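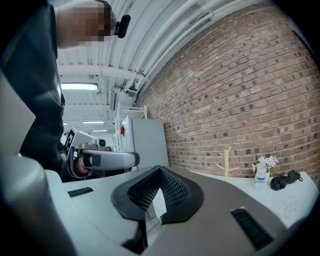

I want to make a case for the public library's tool shelf, and I'm going to make it loudly, because I think every town should have one and most towns don't!

Ours in Bowen started in February with 315 items and one very patient librarian, Divya Ramasamy. You check out a drill the way you check out a cookbook. Two weeks, one renewal, bring it back clean. I have borrowed a tile cutter, a pressure washer, a pasta roller (twice) and a thing for finding studs in walls that I now talk about at parties.

People tell me the money should go to books. I love books. I've had a card since I was five. But a library has always been a way for neighbors to own something together, and I don't see why that has to stop at paper. The sander I used on my porch steps had been to nearly every house on my street, and I knew that because the sign-out card was still tucked in the case with everybody's handwriting on it. I stood there in the driveway reading it like a letter.

My neighbor Ravindran Rao worries about breakage, and fair enough, things do break. The pressure washer came back to the desk with a cracked hose and was gone for three weeks. Then it was fixed and somebody else had it. A paperback dropped in the tub doesn't get that kind of second life.

The town votes on next year's library budget soon, and the shelf is in it. Go look at it before you decide. Borrow the pasta roller, if I haven't got it.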